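Community Orgs & Nonprofits > Awards, Grants and Recognition
Thread: Our food pantry coalition got nominated for a state award, do we buy the table?

plumcreek_dana
Posted 03/02/2026

Hi all, long-time reader and I think this is my second post ever. I help run a small newcomer support group in Flornmont. We do English conversation hours, rides to appointments, a garden share, that kind of thing. Last week we got an email saying we're a finalist for the Tevton Community Leadership Award, which would be the first time anyone outside our own county has noticed we exist. I may have yelled in the library parking lot.

Then I read the rest of the email. Finalists are "encouraged" to attend the dinner in the capital, and seats are $40 a head. We have 16 regulars who did the work and every one of them deserves to be in that room. We also have $942 in the account that isn't already promised to something. You can see my problem.

Has anyone here been to one of these? Do you go if you might not win? Do you bring everybody?

gardenshare_mo
Go! Congratulations! We went two years ago for a different award (county level, chicken dinner, terrible microphone) and didn't win and I'd still do it again. We met the woman from the Grakora fund at the dessert table and that turned into our van money. You can't get that from an email.

tightship
Congrats, but I'm going to be the grump. 16 times 40 is 640 dollars. That's most of your free money on one evening, before gas and parking. Would your donors be happy seeing that on the year-end sheet? Ours would not. We had a board member resign over a smaller dinner than that.

plumcreek_dana
Yeah, that's the number I keep staring at. I haven't told the group the cost yet, only that we're finalists. Everyone is so excited.

larkspur77
Tell them the cost tonight. Seriously. We hid the price of a gala from our people once because we didn't want to spoil it, and when it came out half of them felt bad for having gone. They'd have chipped in if we'd asked.

Also, ask the organizers for comp seats before you do anything else. Finalists get them more often than you'd think. When I called for ours the lady on the phone said sure before I'd finished my sentence. It was two seats, but two is two.

tightship
Seconding the phone call. Email gets you the form reply.

oldmillroad
We were finalists for the same award back when Hordiienko Hall hosted it. My two cents is send six people and throw your own party at home for everybody. Let the group pick the six, don't pick them yourself or you'll be hearing about it until July. The home party was better than the dinner anyway! Somebody's aunt made dumplings, the kids ran around, and we read the nomination letter out loud twice because people came late. 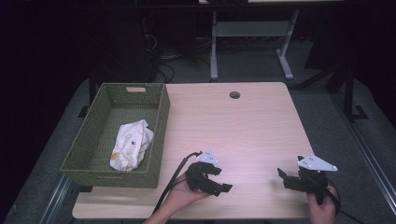
Picking who goes was the hard part for us, I won't lie. We had people who'd been there since the first coat drive and people who'd joined that winter and worked like crazy, and both sides had a point. What we ended up doing was a draw, names on slips of paper. We used a green woven basket a lot like that one, with the little handle hole in the end, and an eight-year-old did the pulling so there could be no arguing. There was still some arguing. But it was over in an evening and the people who went felt lucky instead of chosen, if that makes sense.

gardenshare_mo
I don't love a draw for this. If somebody has carried the group for years and her name doesn't come out, you've got a finalist dinner without the person who earned it. We voted. Everyone wrote down who they thought should go, themselves not allowed, and it was obvious right away who the top names were.

oldmillroad
A vote hurts feelings too though. With us there were a few quieter folks who do all the driving and would never get a vote because people don't see them do it. I get your point about the founder. We did set one seat aside for ours before the draw, I should have said that.

gardenshare_mo
OK that's fair, one seat set aside and then a draw I could live with.

tightship
Six seats is $240, for the record. That I could defend to a donor.

plumcreek_dana
This is so helpful, thank you. I like six. I don't know that I like the draw yet but I like it more than me deciding, which was my plan and was giving me a stomachache.

Next question while I have you. If we do win, somebody has to get up and say something. The email says two minutes. Two of our strongest people would rather speak in their first language and have someone interpret. Would that be weird? Is two minutes enough for that?

larkspur77
Not weird at all, do it. Ask for four minutes and explain why. If they say no, have the speaker do one minute and the interpreter do one minute. Write it out beforehand and time it, because everyone thinks they talk slower than they do.

quietcorner
Lurker here. I've interpreted at a few of these. Please give the interpreter the written version a few days early and tell them how names are pronounced. And let the speaker finish a whole thought before the interpreter jumps in, chopped up sentences sound awful in both languages. If the hall has only one mic, practice handing it over. I've been bonked in the chin.

plumcreek_dana
Noted on the chin! I'd never have thought of the mic.

tightship
One more grumpy thing and then I'll stop. Find out what happens with the award if you win. Some come with a check, some come with a plaque and a request to join their partner program for a yearly fee. Read that email again to the bottom.

plumcreek_dana
Just did. It says "a modest unrestricted gift" and doesn't give an amount. No mention of a fee. I'll ask when I call about the seats.

oldmillroad
When we were up for it there was no fee, but that was several years back and a different person was running it.

plumcreek_dana
Update: called this morning. They're giving us three seats free, and we can add more at the regular price until the end of next week. So three more would be $120. I told the group everything, cost and all, and two people offered to pay their own way before I'd even sat down. They want to vote on whether to vote or draw. We'll be at it until midnight.

gardenshare_mo
Three free!! Take it and run. What are you serving at the home party?

plumcreek_dana
No idea yet. There's already a sign-up sheet and it's all desserts.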